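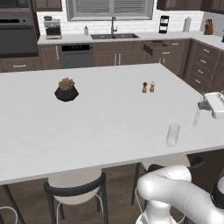 Where the Remorley money went

Every November the Link Fund writes to its supporters to explain how the year's money was spent, and every year somebody writes back to ask why we can't just send the food. We will get to that.

First the sum. The appeal for the flooded villages below Remorley closed with 233 households on our list for cash grants and another 53 waiting to be checked. The checking is slow. It is done by Sinéad Daly and two colleagues from the Urkis office, who travel out by hired pickup when the road allows and by foot when it has gone back to being a river. Of the 53, all but 13 have now been added. The remaining 13 are either duplicates, families who have moved in with relatives on the other side of the valley, or one man who insists he doesn't need anything and would like us to stop coming to his door. He has been taken off the list with our apologies.

Each household on the list gets three payments. The first went out in the week after the water dropped, the second six weeks later, and the third is due before the planting season. We were asked at the summer meeting whether people would spend it sensibly. They spent it on roofing, school shoes, seed, debts and, in a fair number of cases, a goat. I spent my own last windfall on a bread machine, so I feel poorly placed to comment on the goats.

Now, the food. It is a reasonable question and it comes from a kind place, usually somewhere with a garage full of tins. The trouble is that there is food in Remorley. The market reopened nine days after the flood, with the traders standing in mud to their shins and charging slightly more than they should. What people had lost was the means to buy anything in it. A lorry of tinned soup from us would have arrived six weeks later, cost more to move than it was worth, and put the soup-sellers out of business in the same afternoon. Last year a well-meaning group (we will spare their blushes, mainly as two of them are on our raffle team) shipped a container of winter coats to a district where it had last been cold in their grandparents' day. The coats sat in the customs shed at Dovutmont for seven months, running up storage charges, and were last heard of as insulation.

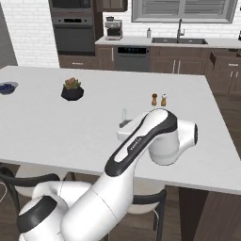
So it is cash again this year, and it will be cash next year unless the markets close. If they do close, Sinéad will tell us, and we will buy food from the nearest place that has any. That's the whole policy. It took us four meetings to write it down and it came out at eleven pages, nine of which I would not recommend.

A few things went wrong. The second payment was four days late because the transfer agent changed its forms and told us by posting the new ones to our old address. Some families had already promised the money to shopkeepers, and four days is a long time to avoid a shopkeeper in a village with one street. We have since agreed a back-up arrangement with a second agent in Urkis, who charges a little more and answers the phone.

We also got the complaints line wrong. It was set up so that anybody left off the list could ring free of charge and say so. It received 381 calls in its first month, and we were rather proud of this until Sinéad listened to a batch and found that a good many were from people trying to reach the bus company, whose number differs from ours by one digit. The number has been changed. The genuine calls were all followed up, and that is how several of the late additions were found, among them a row of houses behind the grain store that was missing from every map we had.

The McGrath bequest, for those who have been asking, has now been paid over in full. Under its terms it can only be used for wells and "the upkeep of same", so none of it went into the grants. It will pay for repairs to the two flooded wells at the lower end of the valley, where the pump housings are full of silt. Work begins once the ground is firm enough to take a drilling rig, or at least to give it back afterwards.

Úna Ó Briain steps down as chair in the spring after eleven years, having tried to do so in each of the last four. She asks for no fuss and no clock. There will be a small amount of fuss. Anyone who would like to stand in her place should write to the office before the end of January, and should know in advance that the job is mostly reading bank statements and being polite to customs officials.

The full accounts are ready and can be posted to anyone who wants them. Please send a stamped envelope, a large one. Last year we had several requests enclosed in envelopes the size of a playing card, and we did our best with the folding.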